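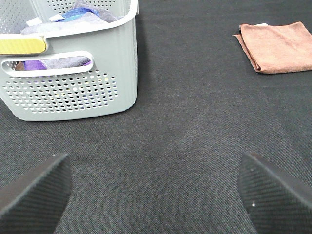 Towels first, then everything else

Saturday is washing day at our place and I have stopped pretending I'll get to it midweek. I fold on the dark grey floor covering because the table is never clear. Towels get done first. I fold them in half, then in thirds, and they go straight to the linen cupboard.

The basket is light grey with a yellow grip on the rim. I've had it for two years. The holes in the front let a bit of air through, but I still don't leave damp things in it overnight.

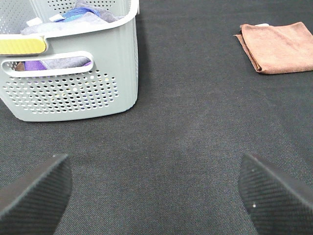
Vudadano Home Sewing and Mending Club

A few of you from the club asked how I sort the cloths before mending. I go by fabric and leave colour for later — the blue and the grey can sit together until I know which ones need a hem. I check the tags as I go. Anything I can't read gets a cool wash.

Hacer Demirtaş lent me her good scissors in March and I still have them. Sorry, Hacer. I'll bring them to the next meeting, along with the leftover thread.
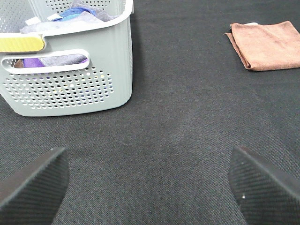

Grey basket with the purple cloth showing through the handle.

The purple one is next on my list. It needs about 2 metres of edging and I only have white, so I'll see what the shop has in on the weekend.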